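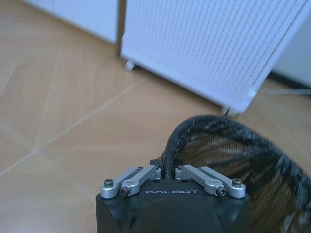

Liis Urbonaitė perguntou logo na entrada se a gente podia chegar perto, e a resposta foi sim, podia até fazer pergunta boba. Ganhei o sábado ali!

Dia de portas abertas na Markari, em Vundport. Cheguei cedo, peguei crachá, café ruim e lugar na primeira turma (23 pessoas, a sala ficou apertada).

Eu só conhecia garra de robô por vídeo. De perto o que me pegou foi a mecânica: braços de alumínio prateado em pares espelhados, parafuso allen preto em cada articulação. Dá pra entender o movimento só de olhar, adoro isso.

E o cabo! Malha trançada preta, grossona, fazendo uma volta enorme do lado da garra. Perguntei pra Zawadi Chege por que tanta folga e ela explicou que o punho gira muito, cabo curto sofre. Fiquei uns bons minutos só nesse assunto.

A demonstração durou 12 minutos e eu veria outra inteira. Teve criança pedindo bis, e eu junto com elas.

Em junho tem de novo, inscrição grátis, 60 vagas. Já botei o alarme no celular. Quem for de Vundport me chama que a gente vai junto 🙌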